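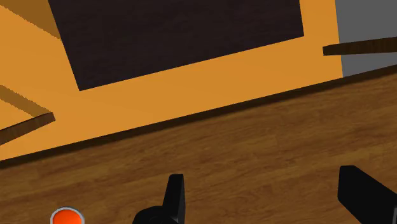 Dorota Szulc asked whether the metal-free hair ties need the same pull test as the ones with a crimped join. They do. The glued join is the part most likely to let go, and the test takes under a minute per piece. The checklist has been reworded at item 7 to say so.

HAIR ACCESSORIES: PRE-SALE SAFETY CHECKLIST, WITH COMMENTS
Scope: elastics, fabric-covered ties, slides, grips, claw clips, rigid and padded headbands
Stock covered: Solport spring delivery, Tradden re-order
Revised 6 March 2021
Checked by: Irena Duda
Second check: Cyprian Jasińska

Mark each item Pass, Fail or N/A. A fail on any item marked (H) holds the whole batch. A fail on any other item holds the single piece, unless the same fault appears on a second piece from the same carton.

SECTION A. DELIVERY AND LABELLING

1. Batch code on carton matches batch code on delivery note (H)
Result: Pass
Comment: Delivery note gives 1,298 pieces. Cartons agree with the note line by line.

2. Fibre content stated on fabric-covered goods
Result: Pass
Comment: Satin line is labelled 100% polyester on the card, velvet line on a sewn tag.

3. Supplier name and postal address on packaging (H)
Result: Fail, then Pass
Comment: Address missing from the Tradden claw clip cards. Stickers supplied by Tradden and applied to all cards before release. I.D.

4. Age wording on anything sized or decorated for children (H)
Result: Pass
Comment: Small bow slides carry the wording on the back of the card, where it can be read without opening the pack.

5. Nickel declaration on file for metal parts in contact with skin (H)
Result: Pass for slides and grips. Held for metal headbands.
Comment: The declaration for the headbands refers to last year's finish. A new one has been requested. Do not put these out on the strength of the old paper.
Reply, C.J.: Agreed. 237 pieces moved to the hold shelf and taken off the stock list.

SECTION B. ELASTICS AND FABRIC-COVERED TIES

6. Cover seam closed all the way round, no elastic showing
Result: Pass with remarks
Comment: Two velvet pieces had an open seam at the closing stitch. Removed. Different cartons, different colours, so not treated as a batch fault.

7. Pull test on join, all types, including glued (H)
Method: Stretch to twice the resting width, hold for ten seconds, release. Repeat five times. Inspect the join under a lamp.
Result: Pass
Comment: Wording changed from "crimped joins" to "all types". The earlier version could be read as leaving out the glued ones.

8. Recovery after stretch
Method: Measure resting width before item 7 and again five minutes after it.
Result: Pass
Comment: Satin line returned to its starting width. Thick velvet line stayed slightly wider but within the limit on the Solport sheet.

9. Colour rub, dry and damp
Method: White cotton cloth, ten strokes dry, ten strokes damp, on the darkest colour in each line.
Result: Fail on burgundy velvet
Comment: Clear mark on the damp cloth. This will transfer to fair or bleached hair and to pale collars. Burgundy withdrawn. Navy and black from the same line passed.
Reply, Leokadia Bednarek: Could burgundy go out with a "wash before use" card?
Reply, I.D.: No. A washed piece was retested and still marked the cloth.

10. Loose threads longer than 10 mm
Result: Pass after trimming
Comment: Trim with blunt-ended scissors. Do not pull threads, as the closing stitch runs.

SECTION C. SLIDES, GRIPS AND CLAW CLIPS

11. Tips of grips coated, coating complete (H)
Result: Pass
Comment: Check by running the tip across a piece of old hosiery. A bare tip snags at once and is easier to find this way than by eye.

12. No sharp moulding line on plastic teeth
Result: Fail on 6 pieces
Comment: All from the large tortoiseshell claw, all on the outermost tooth. Second-piece rule applied and the carton held. Remaining pieces in the carton to be checked one at a time by Dima Haddad.

13. Spring seated and covered at both ends (H)
Result: Pass
Comment: Open and close twenty times. Listen for a click on the return stroke. A click usually means that the spring end is riding over its stop.

14. Glued decoration secure (H)
Method: Thumb pressure from each side, then twist between finger and thumb.
Result: Pass on bows. N/A on plain.
Comment: Pearl slides are not in this delivery. When they arrive, use the small-parts procedure and not this item.

15. Slide catch closes and holds when shaken
Result: Pass

SECTION D. HEADBANDS

16. Ends rounded or padded
Result: Pass
Comment: Padded bands have a fabric turnover glued at each end. Press the turnover flat. Any lifting edge is a fail.

17. Flex test on rigid bands (H)
Method: Open the ends to the width marked on the gauge, hold, release. Ten cycles. Wear eye protection.
Result: Pass
Comment: Faint whitening at the crown on clear acrylic bands after the tenth cycle. No crack found. Recorded for comparison with the next delivery.

18. Adhesive smell on opening the pack
Result: Remark
Comment: Noticeable on the padded Ikik bands. Packs opened and aired for two days, then rechecked with no smell. Tell the supplier, as customers will return these.

SECTION E. TESTER AND TRY-ON STOCK

19. Try-on pieces kept apart from sale stock and tagged
Result: Pass

20. Fabric try-on pieces not offered
Result: Fail
Comment: One fabric-covered tie was found on the try-on stand. Removed. Hard plastic and metal only on the stand, wiped between uses.

21. Mirror and stand wiped down, cloth changed daily
Result: Pass
Comment: Use 70 per cent alcohol wipes on metal. Do not use them on acrylic, which crazes. Warm water and washing-up liquid for acrylic.

OPEN ITEMS

Item 5: new nickel declaration for metal headbands. With Cyprian Jasińska.
Item 9: burgundy velvet, return or credit. With Irena Duda. Solport has asked for the marked cloth, which should be sent in a sealed bag with the batch code on it.
Item 12: tortoiseshell carton. With Dima Haddad.
Item 18: note to Ikik about airing before packing. Not yet sent.

The Pacheco order is not covered by this sheet. It has its own copy, to be started when the cartons are opened.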